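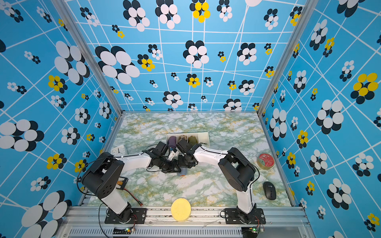
Lining a Three-Sided Work Surround with Patterned Sheet

Published 2020-11-13 by the Lultgate Workshop Office

Purpose

This guide sets out the procedure for lining a three-sided tabletop surround with printed sheet and for covering the table surface to match. It applies to all benches of the Sala type, in which the back panel is joined to two side panels that angle outward, with an aluminium post at each corner. It replaces the notes issued in September.

Choosing a print

Large irregular prints are easier to hang than stripes or checks. On a sky-blue ground with flower clusters of differing sizes, a small mismatch at a corner is seldom noticed. Thin slanted lines printed over the motifs require more care. Staff should not attempt to make every line continue around a corner, as the side panels do not stand square to the back.

A marble-look covering in pale white, light green and mustard yellow suits a wall print that contains yellow. Samples of both should be viewed together under the lighting in which they will be used.

Materials

Tornetti printed sheet, 863 mm wide
Ruppert low-tack adhesive
Felt-edged smoother
Trimming knife with new blades
Steel rule and soft pencil
Lint-free cloths

Hanging the walls

1. Wipe each panel with a damp cloth and allow it to dry.

2. Cut three lengths, leaving 13 mm of excess on every edge. Before cutting, hold the sheet against the back panel and move it until a bright cluster falls near the top.

3. Begin with the back panel. Apply adhesive to the panel only, position the sheet and smooth from the centre outward.

4. Leave the sheet for 2 hours before trimming. Trim against the corner posts with the steel rule. The posts are to remain uncovered, so that their silver finish forms a clean border between panels.

5. Repeat for the left and right panels. A large cluster may be placed on each side for balance, although the two should differ in height or colour.

Covering the table

Lay the covering from the back edge towards the front rail. Do not carry it over the rail or across the slotted grille beneath, which must be kept clear. Smooth out any air with the felt edge and trim last at the back corners.

Care

Dust the walls with a dry cloth. Marks on the table covering may be removed with mild soap and water. Lifted edges should be re-glued promptly and weighted overnight.

Contact: Lultgate Workshop Office, Materials Desk | © 2020 Lultgate | Back to top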